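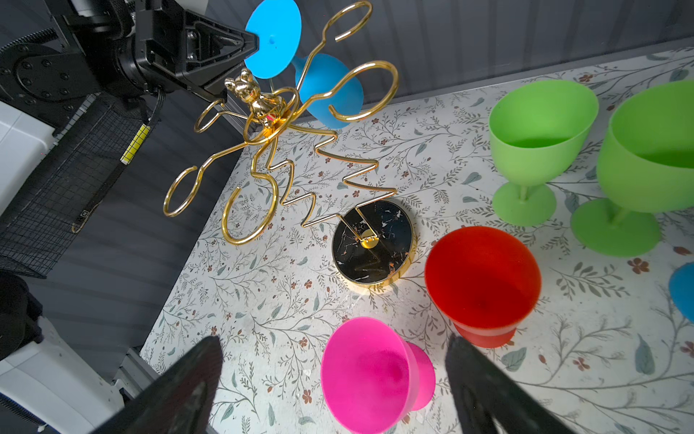 Bring back the boring wedding list. There, said it. My cousin got married in September and asked for "no gifts, just your presence" - so of course everyone brought gifts. Panic gifts. She now owns 5 cheese boards and a candle the size of a bucket.

A list is not greedy. It's kind. Tell me you want towels, I'll buy towels. Ninety quid spent on guesswork helps noone.

And the cash poems? Awful. Four rhyming lines to say "money please". Just put the bank details on the invite, we're adults.

Oona Koivisto wrote to me after my last column to say lists kill the suprise. Fine. But who wants a surprise they have to dust for 12 years? Ask for the kettle. Get the kettle. Write the thank you card before you go on honeymoon, mind.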